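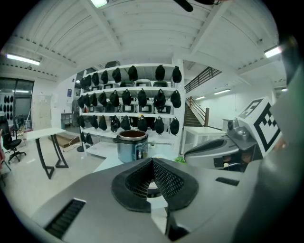 Prallitell, Gitgate workshop

About Us

Prallitell repairs and refinishes household furniture. Ashley Clegg started the business in a rented garage on Nuttall Street and moved it to Gitgate when the chair work outgrew the space. There are 13 of us now, counting the two drivers and the front office.

Most of what we do is chairs and tables: loose joints, split seats, worn finish, missing spindles. We also replace cane and rush seating and do full upholstery. We don't strip painted pieces made before lead paint was banned, but we can give you the name of a shop that does.

Estimates are free if you bring the piece in. Home visits are $94, and we take that off the bill if you go ahead with the work. Pickup and delivery is free in Gitgate and Illia. Outside those towns we charge by the mile.

We keep 233 fabrics in the sample room and you are welcome to borrow up to four books overnight. You can supply your own fabric too. Ask us for the yardage before you buy it.

The shop closes for two weeks in August. Finished pieces can be stored with us over the break at no charge. Please call before dropping anything off, as the loading door is shared with the business next to us.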